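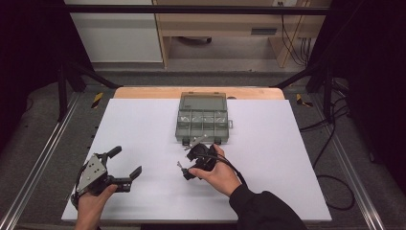

仕切りケース（しきりケース）は、内部を複数の小さな区画に分けた収納容器の総称。小物入れ、パーツケース、区分箱とも。ねじ、ビーズ、釣り具、薬、切手、種子など、細かくて混ざりやすい物の保管と持ち運びに使う。素材は木、紙、金属、樹脂など。現在の量産品は樹脂製が中心。

目次
1 名称
2 歴史
3 構造
4 用途
5 収集
6 手入れ
7 関連項目

名称
呼び名は業種でばらばら。手芸では「ビーズケース」、釣りでは「ルアーケース」「タックルケース」、工具売場では「パーツケース」。薬を曜日や服用時間で分けるものは「ピルケース」「お薬ケース」と呼ばれ、売場も別になることが多い。重箱や弁当箱の仕切りも広い意味では同類だが、食品用はふつう含めない。引き出し式で据え置きのものは「パーツキャビネット」として区別する。ただし境界はあいまい。

歴史
区画のある箱そのものは古い。薬種商の薬箪笥、活字を並べる活字ケース、絵具箱、裁縫箱など、職業ごとに別々に発達したとみるのが普通で、単一の起源はない。
日本の薬箪笥は小さな引き出しを縦横に並べたもので、正面に薬名を書いた。同じ引き出しの中をさらに板で区切る例もある。活字ケースは浅い木箱で、よく使う文字ほど大きな区画、手の届きやすい位置に置かれた。使う頻度で大きさを変えるこの考え方は後の仕切りケースにも通じる。
標本用では、鉱物や貝、昆虫を紙の小箱に入れ、それを大きな箱に並べる方式が広まった。小箱ごと入れ替えられるため、標本が増えても全体を組み直さずに済む。
樹脂の射出成形が普及すると、箱と仕切りを一体で作れるようになり、値段が下がった。透明樹脂のものが増えたのもこの頃から。ふたを開けずに中身がわかる。家庭への普及はこの点が大きいとされる。
クラルモント（Clallmont）の文具商シュブール（Shboul）が出した「ヴァスティサス」（Vastisus）は初期の紙製品の一つ。厚紙を格子に組んで底のない仕切りとし、浅い箱に落とし込むだけの単純なもの。標準型は48区画。販売期間は短い。後に木枠つきの上位品も出たが、こちらは現存するものが少なく詳細不明。

構造
本体、仕切り、ふた、留め具からなる。

固定式
仕切りが本体と一体。がたつきがなく、隅に隙間ができないので細かい物に向く。区画の大きさは変えられない。

可変式
側面の溝に板を差し込む。長い物を入れたいときは板を抜けばよい。溝と板のあいだにわずかな隙間があり、薄い座金やごく小さなビーズは隣へもぐり込むことがある。釣り具用に多い。

カップ式
小さな容器を並べて入れる。区画ごと取り出して作業台に置ける。カップを抜いた跡に隣が倒れてくるのが難点。

ふたは本体とヒンジでつながるものと、かぶせるだけのものがある。樹脂製では本体とふたを一枚で成形し、薄い部分を折り曲げて使う形もある（一体ヒンジ）。折り曲げに強い樹脂はやや白く濁り、透明度の高い樹脂は割れやすい。両方は取りにくい。このため透明品では別部品の軸を使うことが多い。
ふたの裏と仕切りの上端との隙間も重要。広いと傾けたときに中身が混ざる。持ち運び用ではふた裏に薄いスポンジを貼ったり、仕切りの形に沿った溝をつけたりする。据え置きならそこまでの精度は要らない。
留め具は爪をひっかける方式が主流。ほかに磁石、ひも、掛け金など。

用途
工作・修理　ねじ、ナット、座金、端子類。径と長さで分ける。分解した順に左上から入れていき、逆順に戻すという使い方もある。
手芸　ビーズ、ボタン、刺しゅう糸。色で並べるか、品番で並べるかは人による。ビーズは丸底の区画がすくいやすい。
釣り　針、おもり、ルアー。水抜き穴つきがある。針先が絡むので一区画に入れすぎない。軟質の疑似餌は樹脂を溶かすことがあり、対応品を使うこと。
園芸　種子。光と湿気を嫌うため透明ケースはあまり向かず、紙袋に入れたうえで収める。採種年を書いておく。
医療・介護　服薬管理。朝昼夕と就寝前で区切るものが一般的。包装から出すと湿気を吸う薬があるので薬剤師に確認が必要。
教育　算数の数え棒、おはじきの整理など。
美術　固形絵具や顔料の小分け。パレットを兼ねるものもある。

収集
古い仕切りケースは道具として使われたため傷みが激しく、完品は少ない。中身のほうが目当てで箱は捨てられた、という事情もある。
収集家のウィサム・ビタール（Wissam Bitar）は紙製・木製を中心に2491点を集め、うち800点以上を文具と裁縫用品が占める。のちにケタ（Keta）の郷土資料室へ一括で寄託。目録は5分冊で、素材ではなく区画の配列によって分類してあるのが特徴である。等分割、片側だけ細かいもの、放射状、不規則、の順。常設展示は4月から秋まで。冬期は閉室、閲覧は要予約。
評価で重視されるのは仕切りがそろっているかどうか。ふたの欠けより仕切りの欠品のほうが値が下がる。後から作った板を補ったものも多く、木目の向きや切り口の色で見分ける。

手入れ
樹脂製は中性洗剤を薄めて洗い、よく乾かす。溶剤は不可。透明品は細かいひびが入る。直射日光で黄ばむ、もろくなる。
木製は水洗いせず、刷毛でほこりを払う。隅は竹串に布を巻いて。紙製は湿気と虫に注意し、重ね置きを避けるる。
金属製は錆が出やすいのは角と折り返し部分。乾燥剤を入れる場合は定期的に交換。
ラベルは紙だと糊が残りやすい。貼り替えが多いならふたの裏にはさむ方式が無難。

関連項目
薬箪笥
活字ケース
裁縫箱
標本箱
重箱
道具箱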